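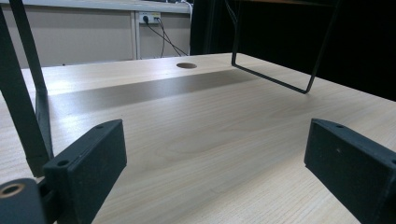
What does a finish do for a wooden work surface?

A finish slows the exchange of moisture between the wood and the air, and it keeps dirt, oils and spilled liquids from entering the open cells at the surface.

Chapter 5
Surface Finishes for Interior Furniture

5.1 Scope of the chapter

Chapter 4 dealt with the movement of wood across the grain and with the joints that allow for it. The present chapter takes up the coatings applied after the joints are closed. It covers drying oils, wax, shellac, solvent lacquers and waterborne finishes, in that order. Exterior coatings are left to Chapter 9, and stains are treated only where they affect the bond of the coat above them.

The reader should already be able to tell open-pored from closed-pored species and to read a moisture meter. Those who cannot should return to Sections 2.3 and 4.1.

5.2 Terms

A penetrating finish is one that cures mainly within the wood. A film finish cures mainly on top of it. The division is not sharp. A thinned varnish behaves as a penetrating finish in the first coat and as a film finish in the third.

Drying and curing are used as separate terms throughout. Drying is the loss of solvent or water. Curing is the chemical change that hardens the material that remains. Shellac dries but does not cure. Linseed oil cures by taking up oxygen and has very little solvent to lose. A surface may be dry to the touch for several days before it is cured, and most damage to new work occurs in that period.

Sheen is the share of light thrown back in the mirror direction. It depends on the angle of view, so the same tabletop may look glossy toward a window and dull when viewed from above. Sheen should be compared only at a fixed angle and under one lamp.

5.3 Preparation of the surface

Preparation governs the result more than the choice of product. Planing marks, glue residue and crushed fibers all show through a clear coat. The usual practice for film finishes is to sand through successive grits without skipping more than one, then remove the dust with a vacuum and a lightly dampened cloth. For waterborne products the grain should be raised on purpose: wet the surface, let it dry overnight, and cut back the raised fibers with a light pass.

Oil finishes are often sanded less finely than film finishes. A highly polished surface takes up less oil, and the color may come out uneven between flat-sawn and quarter-sawn boards.

Edges, end grain and the rims of drilled openings need separate attention. End grain takes up several times as much finish as face grain and should be coated first, then coated again while still wet.

5.4 The Trera panels

Much of the data in this chapter comes from panels prepared at the Trera workshop by Hildegard Oltmanns and later measured by Cayetano Villalobos. The set comprised 42 panels of beech, ash and maple. Each was finished on both faces and all edges, then stored upright in a ventilated rack. The first readings were taken on Jan 5, 2018, and the last in May of the same year.

Two products were compared on every species: Sedow, a blended oil, and Engelhardt, a waterborne lacquer. A third product, Atimum, was applied to the maple only. Film thickness was measured on cut sections under a microscope. Water uptake was found by weighing each panel before and after exposure to air at 95 percent relative humidity for 300 hours.

The panels finished with oil gained more weight than those finished with lacquer in all three species. The difference was smallest in maple. Two ash panels were left out of the tables after their edge coating was found to be incomplete. Their readings are given in Appendix C for readers who wish to see the effect of a poorly sealed edge.

5.5 Order of the sections that follow

Section 5.6 describes drying oils and the fire risk of oily rags, which must be spread flat outdoors or stored under water in a closed metal can. Section 5.7 covers wax, both alone and over other finishes. Shellac is treated in Section 5.8, with a table of mixing strengths. Sections 5.9 and 5.10 deal with lacquers and with repair. Exercises are placed after Section 5.10 and require a scale that reads to a tenth of a gram.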